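Chapter 6

Choosing a Hand: Trials, Comparisons and How Not to Fool Yourself

Kosmas Karamanlidis and Banafsheh Asadi

What this chapter covers
6.1 The catalogue problem
6.2 A bench that doesn't take sides
6.3 Fingers or gripper
6.4 Where you look from
6.5 Counting successes
6.6 Controllers, and the blame for them
Exercises

Before you read on you should be happy with joint limits (Chapter 3) and with the idea of a contact model (Chapter 5). If contact models made you unhappy, that is normal, and you may carry on.

6.1 The catalogue problem

Every robot hand ever sold can pick up an egg. We know this because there is an egg in the brochure. The egg is held at a flattering angle, the background is dark blue, and nothing is said about the eggs that came before it.

One of us once spent most of a July choosing between two grippers on the strength of their data sheets. The Raltetti listed its grip force at the fingertip. The Painemal listed its grip force at the motor. Both figures were true and they had as much to do with each other as a shoe size and a bus timetable. The Painemal won because its table was longer. It then turned out to need a clearance behind the knuckles that our shelf did not have, a fact which was on the sheet, in a footnote, in grey.

A data sheet answers the questions its maker enjoyed being asked. To compare two devices you need to ask both of them the same question, in the same place, with the same things lying about, and you need to have written the question down before you knew who was winning. The rest of the chapter is an expansion of that sentence, so readers in a hurry may now go and do the exercises, where they will find out what they missed.

We shall use three words fairly strictly. A trial is one attempt at one task, from a fixed start to a decision about whether it worked. A run is a set of trials in which nothing is changed except what you meant to change. A comparison is two or more runs and an argument. Students tend to do the first two carefully and improvise the third.

6.2 A bench that doesn't take sides

The running example in this chapter is a simulated kitchen corner we call Ilano. It has a wooden surface, a white cabinet with a drawer, and a small population of household things. We built it in simulation for the usual reasons: you can reset it without getting up, and nothing in it can be sent back to the supplier in pieces. Its faults are the faults of all simulated benches, and we come to them in Section 6.5.

The first task in the Ilano set is dull on purpose. There is a jar, there is a drawer, and the jar should end up in the drawer. A person does this while thinking about something else. For a pair of robot hands it contains a reach, a grasp, a lift, a carry and a release, and each of those can go wrong in a manner that looks, in the final score, exactly like the others.

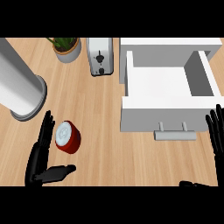 Figure 6.1. Jointed hands at the Ilano bench, with the jar still on the wood and the drawer open.

Note how much of the difficulty is in the furniture. A drawer has walls, and a hand with long fingers has to come in over them, let go, and leave again without taking the drawer along. The handle is a simple bar on two posts, easy for a hooked finger and surprisingly awkward for anything that prefers to pinch from above. The jar's lid is a different colour from its side, a kindness to the camera and of no interest to the fingers.

A fair bench has to be a little unfair to everybody. If all your objects are upright cylinders of a convenient width, you have designed a test for parallel grippers and you should not be astonished when a parallel gripper passes it. If everything is soft and lumpy you have done the same favour for fingers. Choose the objects before you choose the candidates. If that is impossible (it usually is, the candidates having been bought two budgets ago), ask somebody who doesn't care about the result to choose the objects for you, and resist explaining to them what would be sensible.

Fix the starting poses too. We draw ours from a list of 200, generated once and never touched again. The temptation to retire a pose that "isn't realistic" tends to arrive just after your favourite has failed on it.

6.3 Fingers or gripper

The old argument goes like this. A jointed hand can do more things. A gripper can do fewer things more often. People who own hands quote the first sentence and people who own grippers quote the second.

What matters on a bench is how each one fails. A gripper that misses generally misses cleanly: it closes on air or knocks the object over, and you can see which. A jointed hand has a wider repertoire. It can hold a jar by the lid alone for just long enough to be scored as a success, or wedge it between a thumb and a finger that had other plans. Mark such grasps separately. We use the letter W, for "well, technically", and we recommend that your results table have a column for it.

There is also the bulk of what the hand is attached to. Beginners compare hands as though they floated. On a real job the wrist arrives with the hand and the forearm arrives with the wrist, and all of it has to fit past whatever is standing nearby. When we first ran the Cleltov wrist adaptor in our trials it added so little mass that we ignored it, and so much length that the elbow began taking an interest in the neighbouring objects.

Rule 6.1. Compare whole assemblies. If you must compare parts, keep every other part the same and say so in the first paragraph of your report, where it will be read.

6.4 Where you look from

Camera placement is treated in most laboratories as a matter of where the bracket fits. It deserves better. A view that looks excellent when the arm is parked may be useless once the arm is working, for the simple reason that the arm is now in it. Overhead views suffer badly: the closer the gripper gets to the thing you care about, the more machinery lies between that thing and the lens. 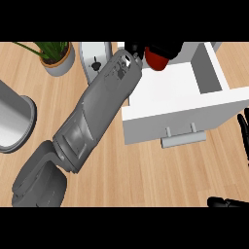 Should the camera be moved between runs if one arm blocks more of the view than the other?
Leave it where it is and report how often the target was hidden for each arm. An arm that gets in its own way will get in its own way on the job as well, and moving the camera to be kind to it removes the very difference you set out to measure. If you want to know how the arm performs with a better view, make that a separate run with both arms seen from the new position.

Students often object that this punishes bulky arms. It does, and so will your customer's kitchen.

A second camera at the wrist helps with the last stretch of a grasp and brings troubles of its own, chiefly that it sees wonderfully until contact and then sees mostly the object. We suggest recording with both and scoring with one. Decide which one in advance. Put the decision in an envelope if you don't trust yourself; we have done this, and the envelope was opened early.

6.5 Counting successes

Suppose the Raltetti manages its task in 15 trials out of 20 and the Painemal does slightly better. May you announce a winner? You may not. With runs that short, a difference of one or two trials is well within what the same gripper will do to you on two consecutive afternoons. Run each candidate over all 200 starting poses and look again. If the gap has closed, you have learnt something cheaply. If it has grown, you have learnt something you can print.

Write the success rule in words that a tired person can apply. "Jar in drawer" is a poor rule. In the drawer standing up? Lying down? Leaning on the wall with the hand still attached? Ours reads: the jar is wholly inside the drawer, neither hand is touching it, and this remains so until the timer ends. It took us four versions to get there, and each earlier version was defeated by a robot with no sense of shame.

Simulation needs a further caution. Friction in a simulator is a number somebody typed. Set it high and every hand is a genius. Set it low and the jar becomes a bar of soap. Run your comparison at several values and see whether the ranking survives; if the order of the candidates flips, then what you have been comparing is the number. Section 6.6 does the same for controller delay, where the typed number is usually zero and the real one never is.

Box 6.1. An entry from the Ilano log

Fri 24 December. Painemal, pose list from the top. Stopped early, building closing. Last trial marked W. Jar held by rim of lid, released over drawer, score rule says pass. B.A. says pass. K.K. says the rule is wrong. Rule left as it is until the run is finished, then we argue.

The argument took rather longer than the run. We reproduce the entry for its last line, which is the correct procedure: finish under the rule you started with, then change it, then run everything again, including the candidate you have grown tired of.

Warm-up exercises

1. Find two gripper data sheets that each state a grip force. Work out where on the device each force is measured. If you can't, write down what you would ask the maker.

2. Write a success rule for closing a drawer. Exchange it with a colleague and try to satisfy theirs in a way they would hate.

3. A hand is tested with the wrist camera and a gripper with the overhead camera. The hand does better. List the explanations that have nothing to do with hands, and design a set of runs that would separate them.

4. (Harder.) You are allowed one extra object on the bench. Choose one that you expect to be difficult for fingers and grippers alike, and state your expectation in writing before the first trial. Keep the paper.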